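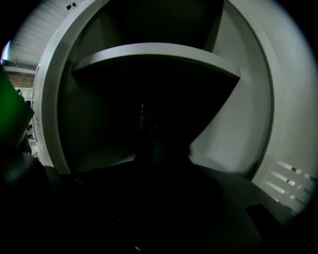 Serkex stores a detention case as a set of dated entries, and each entry keeps what a source saw apart from what the source concluded. Write objects down the way they look. "White round housing, thick rim, four slanted slots at lower right, dark inside" is a good entry for an object; a guess at what it does goes in the Remarks box.

Opening a new case

1. Select Cases, then New. Choose the Trundico template if your office shares files with partner groups.
2. Enter the person's name as the family spells it. Add other spellings under Aliases.
3. Set Last Contact. If only the month is known, enter the month (October) and leave the day blank.
4. Add sources. A case needs 3 before its status can change to Confirmed.
5. Paste any government statement into Official Response – do not shorten it. The box holds 1000 characters; attach longer statements as a file.
6. Press Save.

Note: Unsaved drafts are deleted after 7 days.

Caution: Never type a source's phone number into Remarks. Remarks are included in every export, including exports to Endow.

If the case list does not show the new file, clear the country filter and reload.

Home | Guides | Cases | Exports | Contact

70 shares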